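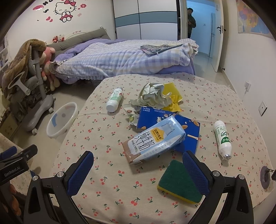
Tip 4: Clear the table in passes, like the robots do

I fell down a bit of a rabbit hole in May reading about how people teach robot grippers to tidy up, and I've pinched one result for my own kitchen (sorry, not sorry!). Zoi Alexiou, who works on the Travach project, let me read her notes. Her group recorded 578 table clearings done by people with a hand-held gripper, then trained one model on tidying in any old order and another on tidying by type. The second one dropped far fewer things and hardly ever went back to the same spot.

So I tried it after breakfast. Milk cartons and flattened boxes go first, as they take up the most room and hide everything else. Then plastic bottles, then the crumpled wrappers and little sticks, all in one sweep. The scrubbing sponge stays in your hand or by the sink until the very end.

A few things I'd add from my own table:

Stand a tipped carton up before you move it. There's always a dribble left.

Give a printed tablecloth a second look. Small bits of wrapper vanish among cherries and flowers.

Use the yellow side of a green-and-yellow sponge on cloth and keep the scratchy green side for pans.

Zoi says the robot still struggles with crumpled paper, and so does my youngest. My whole table now takes me 12 minutes, and that's with the radio on and a cup of tea on the go.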